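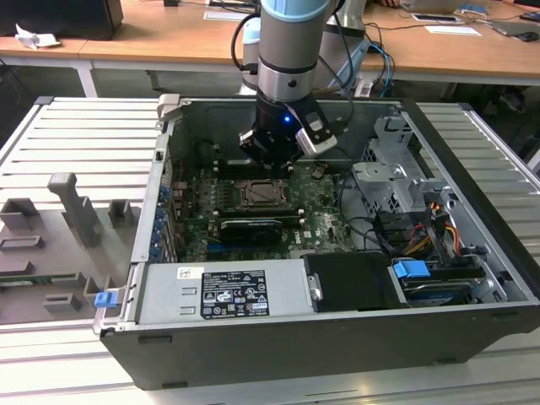

Tomer @tomer_brenness · November 12, 2021

ok thread on buying a used desktop, cause three people asked me this week and I keep typing the same thing

1/ decide your budget before you look. mine was 400 and I still ended up messaging a guy with a 900 dollar tower. don't do that

2/ Clasidex is fine for local stuff. sort by oldest. anything that's sat there since April, the seller wants it out of the garage and will take an offer

3/ ask for a pic with the side panel off. if they won't, move on. you want to see what's in there – and what isn't. "just needs a CPU" can mean bent pins in the socket, get a closeup

4/ power supply. everyone forgets the power supply. ask the model and how old. no name on the label = budget for a new one

5/ graphics cards are nuts right now. saw the same card listed twice in Brenness, 11 km apart, one was double the other. whole tower was cheaper than the card alone in one ad, so check full systems too

6/ hard drives: get the hours. around 3,000 is nothing. I don't panic at 4,000 either. seller who says "barely used" and won't send a screenshot, hmm

7/ meet somewhere with an outlet. library, Tims, whatever. bring a monitor cable. watch it boot, go into the bios, check all the ram shows up. mine was suposed to have 4 sticks, had two

8/ cash or e-transfer once it's in your hands. no deposits!! ever

9/ wipe it when you get home. fresh install, new thermal paste, blow the dust out on the balcony and not in the kitchen

10/ will do monitors tmrw if I get time, dms are a mess sorry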